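Workshop tips for small-town shops and makers

Most of us on Barrios Street run a business out of one back room, and that room has to be the workshop, the stockroom and the lunch table. A few habits keep it usable.

Clear one table completely before you close. It can be the packing table or the repair bench, but pick the same one every night. Starting on a bare surface saves the first 13 minutes of the morning.

Buy containers in two shapes and stop there. Square ones go on shelves, round ones stay on the bench. Mixed sets never stack, and the lids go missing by October.

Line any bin that holds powder, scraps or food waste. Fold the bag over the rim so it doesn't slide down when you drop something in.
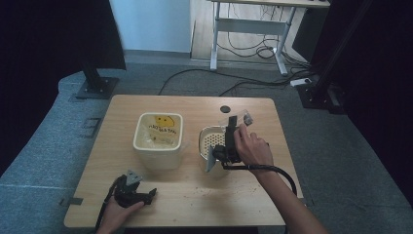
A lined square container and a round one with a strainer insert.

Write on the bag or the bin in dark marker. Printed labels look better but they peel in a damp room, and a new one means turning on the computer.

Keep a strainer near the sink for small parts. Rinse screws, beads or seed over it and you won't be taking the drain apart on a Saturday.

If you share the space with another business, split the shelves by height – heavy stock low, light stock high – and put a name on each one. Baltasar Collado at Poveck shares his room with three other sellers and gives each of them 40 inches of shelf.

Check supplies once a week, at the same hour. Tape the list inside the cupboard door and cross things off with the pen tied next to it.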